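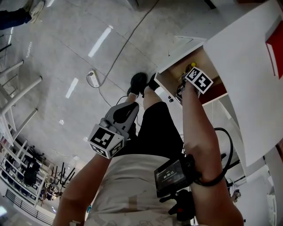 Jarlath Tierney wrote in after my last post to say that a junk drawer is fine the way it is, and that anyone who sorts one will have to sort it again by Christmas. He has kept one in his kitchen for 20 years and says he can find a fuse in it in the dark.

I have thought about that, and I still wanted mine sorted. The cabinet came with the place when I moved to Dorness. It is white outside, the drawers are wood inside, and it stands on the tile near the big white counter, so whatever gets put down on the counter ends up in the nearest drawer sooner or later. By August I couldn't close that one without pushing something flat with my hand first.

My old way of dealing with a full drawer was to tip the whole thing out on the floor. I don't do that anymore. You end up with a heap, you get tired, and at dinnertime the heap goes back in with a few receipts missing. What I do now is leave the drawer in the cabinet, open it as far as it goes, and take out one thing at a time from the front. I don't pick up a second thing until the first one has somewhere to go. It is slow. The first evening I got a third of the way back and stopped there, and the drawer still closed, which I count as a point in favor of the method.

I work standing up. I tried it kneeling on the tile and my knees complained for two days. I also wear shoes for this, even in warm weather, after dropping a hammer head on a bare foot last year. (The handle was in a different drawer. It still is.)

The things that came out went to one of four spots on the counter. Kitchen things in one, tools in another, paper in a third, and the fourth was for things I could not name. The fourth pile was the biggest for most of the first evening. There was a plastic elbow with a thread on one end, a flat key with no teeth, and five or six caps that fit nothing I own. I gave those a week in a jar on the windowsill. If nothing in the house turned out to be missing a cap, they were going out.

Paper was quick. Manuals for appliances I no longer have went in the recycling, including one for a Jotach fan heater that I gave away before the move. Warranties I kept in one envelope. I found a receipt from Fitzgerald, the hardware store on the corner, for a box of 300 wood screws. The screws were in the drawer too, but not in the box, and picking them out of the back corners took most of the second evening. A magnet helps here. I used the one off the refrigerator that holds up the trash calendar.

Batteries were the other slow part. I don't own a tester, so I put them one by one into a flashlight with one battery I knew was good. Dead ones went in a bag for the drop-off. If you keep loose batteries in a drawer with screws and paper clips, at least put tape over the ends. I hadn't, and I should have.

When it was empty I wiped it out with a damp cloth and left it open overnight. I had planned to buy dividers. Busoto has a set of bamboo ones that expand, and they look good, but they were more than I wanted to spend on a drawer. I used the bottoms of tea boxes and one long pasta box cut down to height with scissors. They slide around a little. Two pieces of folded cardboard at the back stopped most of that.

What went back in: scissors, tape, a pencil, a tape measure, the flashlight, good batteries, a small screwdriver, string, matches, the envelope of warranties. The screws went to the shed in a coffee jar. I put the scissors at the front and the matches at the back, and then swapped them after two days when I noticed which one I kept reaching for.

Ľudovít Beneš, who lives upstairs, came by on the third evening to return a baking pan and looked through the unnamed pile while the kettle boiled. He knew the flat key right away. It bleeds the radiators. I had bought a new one last winter for the same radiators, so now there are two, and they are tied together with string in the left-hand box.

The elbow with the thread is still a mystery – if it looks familiar, leave me a comment. It is gray, the length of a thumb, and the thread is on the inside.

Next is the drawer underneath, which is mostly bags.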